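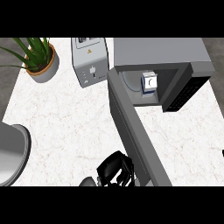
A home-built arm should spend its first months in a kitchen where nothing can be broken, according to Boris Omerović, and most of the trouble he has seen in shared workshops has come from reversing that order. His own build, named Marikar, has been under way at the Nesimell workshop in Kerodside since April. The mechanical parts occupy half a bench. The kitchen, which the members call Zuvham, exists only as a simulation on the workshop's older computer.

The Nesimell newsletter met Mr Omerović in the upstairs room at seven in the evening, when the laser cutter is off and conversation is possible.

He began with the microwave oven. "People expect the difficulty to be in picking things up," he said. "For us it has been the door. Once it is open you have a long slab between the arm and everything on the other side of it, and the arm has to treat that slab as a wall that moves." The simulated oven stands on a marble worktop with a toaster and a potted plant beside it, and the usual exercise concerns a small carton on the glass turntable. Members may select the exercise from a menu and run it without supervision.

Asked why the worktop had been furnished at all, he replied that an earlier version had contained the oven alone. The arm had performed well in it and had then swept a mug off the real bench on its first evening. "The plant was added the following week. The leaves stick out, and the planner has to leave room for them. I would recommend a plant to anybody."

The record of attempts is kept in a spreadsheet open to all members. At the time of our conversation it held 1,151 simulated runs, of which 244 had ended with the door fully closed and the carton still upright. Mr Omerović did not regard the figure as discouraging. Most of the failures belonged to the first month, he said, and a large share could be traced to a single wrong measurement in the wrist joint, which he had entered himself.

"I had the offset in twice. Every run reached a little too far. I spent two weekends adjusting the grip before I looked at the drawing again."

The physical arm has proceeded more slowly. Its base has been rebuilt once, in thicker ply, and the shoulder motor has been exchanged for one with a lower gear ratio. The fingers are printed at the workshop and are at present in their 39th revision. He keeps the rejected ones in a biscuit tin and was willing to show them, although he asked that revision twelve should not be handled, as the tip is sharp.

On the matter of cost he was brief. The build was given a ceiling of £2,000, including the second-hand power supply, and he expects to remain within it provided that the elbow gearbox survives the summer. Replacement bearings have been ordered in advance.

We enquired whether the simulation could be trusted. "For distances, yes. For friction, no," he said. "In Zuvham the door swings the same way every time. The door on my oven at home sticks, and then it lets go all at once. I have tried to write that in, and so far I have made a door that sticks for ever."

The next stage will place the real arm before a disconnected microwave oven donated to the workshop, with the carton replaced by a weighted box of similar shape. The emergency stop is to be mounted on the front of the bench, following an objection to its former position behind the arm. Members wishing to attend the trials are asked to enter their names on the sheet beside the upstairs door and to bring eye protection.

Mr Omerović was also asked what he would do differently. He considered the question for some time and said that he would label the cables.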